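Pesquisar no site
Menu

Relatório de progresso: triagem e embalagem de artigos domésticos
28 de julho de 2026
Por Vandana Rajput, coordenação Horstead
2 partilhas | 0 comentários

Este relatório dá conta do trabalho feito desde o último pagamento da Bavgate. A triagem dos artigos doados à Horstead terminou na semana passada e a embalagem está em curso. Até sexta-feira ficaram registados 348 artigos na folha de inventário, que segue em anexo.

O trabalho faz-se sobre as mesas da sala da frente. Os artigos chegam misturados: farmácia, mercearia, pequenos aparelhos. Teodor Sandberg separa-os por categoria e Elínborg Brøndum copia o nome e o fabricante para a folha. Nos produtos com rótulo em chinês, como a tretinoína em creme, o leite em pacote e o humidificador J10, o nome é copiado tal como está impresso e a tradução vai na coluna seguinte. Isto atrasou o registo, mas evitou entradas repetidas.

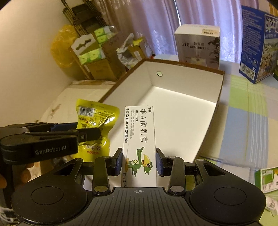
Os medicamentos não seguem para as famílias. Ficam numa caixa à parte até serem entregues na farmácia, com guia assinada. Os alimentos são verificados quanto ao prazo e embalados separadamente dos cremes e produtos de higiene. Os aparelhos ficam na embalagem de origem.

Das caixas de cartão previstas no orçamento, 40 estão fechadas e etiquetadas. Faltam etiquetas para as restantes. A encomenda foi feita à Joly e ainda não chegou. Romain Riviere ficou de confirmar a data de entrega.

Houve dois desvios em relação ao plano. A transportadora Prerkunari adiou a primeira recolha, e a tradução dos rótulos ocupou mais horas do que o previsto. As horas a mais foram cobertas pela rubrica de formação, com o acordo de Killian Collet. O valor total não se altera.

Em agosto faremos a entrega na farmácia, a etiquetagem das caixas em falta e a primeira recolha. Pedimos à Bavgate que confirme se aceita as guias em formato digital ou se precisa dos originais.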